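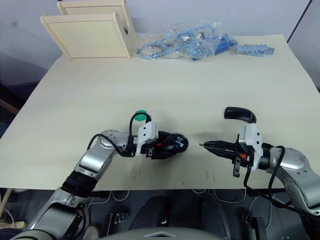

**Figura 1.** Dos brazos robóticos sobre una mesa de color crema, con las pinzas enfrentadas.

### 4.2 Reacción de la afición y alcance de los datos

La liga Desaris presentó su nuevo calendario en octubre y recibió 3,527 comentarios en tres días. Grulora, la agencia que los clasificó, habla de un «rechazo masivo» al cambio de horario de los partidos. Los datos no permiten afirmar tanto. El 40 % de los mensajes procede de 25 cuentas, casi todas vinculadas a peñas de un mismo club, y el protocolo de Grulora cuenta cada respuesta como una opinión independiente.

Tampoco convence la comparación con el torneo Wiltamov – otro deporte, otra franja horaria, otro público –, que sus autores usan como grupo de control. Si se agrupan los mensajes por cuenta, la diferencia entre ambas competiciones se reduce hasta quedar dentro del margen de error. Puede que el malestar exista; la venta de entradas, en todo caso, no lo refleja todavía. En la sección 5 repetimos el análisis sin las cuentas más activas.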